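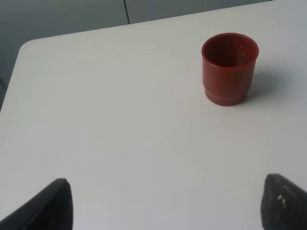

One table, one cup: clearing the kitchen table

20 May 2020

I have been trying to keep the kitchen table clear since January. For most of that time I failed. The table is white with rounded corners, and it gets used for breakfast, for work, for mail, for bread dough and for anything that comes into the house in a bag. By the end of an average week I could see a strip of it near the window and nothing else.

Now I have it down to one thing, the small red cup. I am writing down how I got there because two readers asked after my last post about the hall closet, and because I want a record for when it all slides back.

What was on it

I did the clearing in one afternoon. I put an old sheet on the living room floor and carried everything over without sorting. That was the part I had been getting wrong. Every other time I sorted at the table, so I would pick up a bill, read it, put it down again in a different place and feel like I had done something.

On the sheet there were 14 pens, and eight of them worked. There were two phone chargers for phones we no longer have. There was a stack of catalogs, a bag of birdseed, a bicycle light, a Gilbert tape measure I had replaced in the winter because I thought it was lost, and a lot of paper. The paper was the real problem. It always is in our house.

I threw out or recycled more than half of it. The rest went into a Mirnell box file, the kind with the spring clip, and the box file went on the shelf over the radiator. I don't love how it looks up there but it is within reach when the mail comes, and if it were in the bedroom I would not walk to it.

Cleaning the top

The surface is matte, which hides fingerprints well and hides tea very badly. I had three rings and a long yellow mark from turmeric. For the rings I used dish soap and warm water, left on for a few minutes under a wet cloth. For the turmeric I used a paste of baking soda and water, rubbed with a soft cloth and not the green side of the sponge. I used the green side once on the old table and it left a shiny patch that showed every evening when the lamp was on.

The turmeric took four goes over two days. It is gone unless you know where to look.

I also wiped the underside of the edge, all the way around. I would suggest doing this sitting down and not thinking too much about what you find.

There are always a few specks. I can wipe the whole top, turn around to rinse the cloth, and there are two little dark ones waiting for me. With a white table I think you have to accept that. I used to go back for them and now I leave them until the next wipe.

The cup

The cup is plastic, a brick red, a bit like a flowerpot in color. It came from a picnic set made by Niltetti that we bought years ago at a yard sale. The rest of the set has gone missing a piece at a time. It is too small for coffee and nobody here wants to drink juice from it, so for a long time it lived at the back of the cupboard.

I decided the table could have one object on it between meals, and I tried several. A plant was first, and it dropped leaves. A fruit bowl was next, and within a day the fruit bowl had keys in it, then batteries, then a receipt. A bowl is an invitation. Anything wide and open will fill up in this family.

The cup is small enough that it doesn't fill up with much. It weighs almost nothing, so it is easy to lift out of the way when I wipe, and if it gets knocked on the floor it bounces. Sometimes I put a few flowers from the yard in it, the short ones that are no good in a vase. Sometimes it just stands there. I like the color against the white more than I expected to.

What keeps it clear

The box file helps, as I said. The other thing is a hook. I bought a row of Sella hooks for the wall beside the door and the bags go there now, so they don't land on the table first. Once a bag is on the table the contents come out, and once the contents are out they stay for a week.

I also clear the table before I start cooking in the evening and not after we have eaten. After dinner I am tired and I will push things to one side. Before dinner I need the space anyway.

Work stuff is still the weak point. With everyone at home this spring the table is an office for a good part of the day, and I don't see that changing soon. My laptop and notebook go in a basket under the bench when I finish. On bad days they go on top of the bench, and that is all right too.

If you want to try this, I would start with the sheet on the floor. It costs nothing and it gets you past the point where you give up. I tried buying storage first, back in January, and all I got was a set of dividers that ended up on the table with the rest.

The next job is the drawer under the microwave. It sticks when I open it, and I think there is a ladle caught at the back - I haven't seen the ladle since we painted the kitchen.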